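Tamow Open Cubby Shelving Unit, White

Home > Storage > Shelving > Open Cubbies

We started making the Tamow for our own shop on the Plerdale road, where we had a long blank wall and far too many small things piled on one counter. Customers kept asking whether the shelving was for sale (we sell mostly baskets and kitchen linens, so it was a little awkward to keep saying no!), and after a while we gave in and had a proper run of them made. It has been in the catalog ever since, and it is still the piece people write to us about the most.

The Tamow is a white unit made up of thin panels that join into a grid of open cubbies. There are no doors and no drawers, so whatever you put in it stays in view, and you can reach in with one hand while the other is busy holding the mail or a toddler. The compartments are different sizes. We like the big upper ones for mixing bowls and cookbooks, and the narrower ones lower down for jars, napkins, rolled towels, and all those small things that never have a home of their own.

Plenty of our customers keep it in the kitchen or just outside it, and fruit is a favorite use. A pear or an apple does very nicely in a cubby of its own, where it won't get bruised under the rest of the bag, and you notice it when it's ready to eat instead of finding it at the bottom of a bowl a week too late.

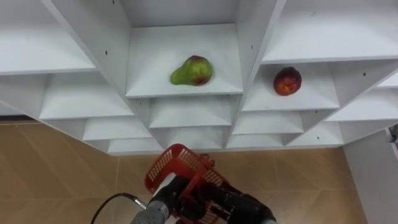
If you would rather not set fruit right on the shelf, a cotton napkin folded in four makes a good liner, and we carry a plain one under the Plaltell name that can go in with your order. It washes easily and keeps pear juice off the white, and pear juice is a stubborn thing once it dries. For everyday cleaning, a soft damp cloth and a drop of dish soap will do. Please skip scouring pads and anything with bleach in it, and wipe up berries and beets right away.

The unit should stand on a level floor and must be fastened to the wall with the brackets in the hardware bag. We know it's tempting to leave that for another afternoon, but please do it before you load the shelves, especially if there are children or big friendly dogs in the house. Heavier things belong in the lower cubbies, as long as they fit without being forced.

Details
Finish: white
Width: 1165 mm
Item weight limit: 1000 g in any one cubby
Assembly: two people, with a screwdriver (not included)
In the carton: panels, hardware bag, wall brackets, printed instructions

Delivery and returns
Orders go out from our Kovalchuk warehouse in a single flat carton. It's an unwieldy thing to get around a stairwell, so do have a helper ready on the day. If a panel arrives chipped, send us a photo and the number printed on the carton label, and we'll mail a replacement panel so you don't have to pack the whole thing up again. Unassembled units in their original carton can be returned within the period shown on your receipt.

Page updated October 19, 2026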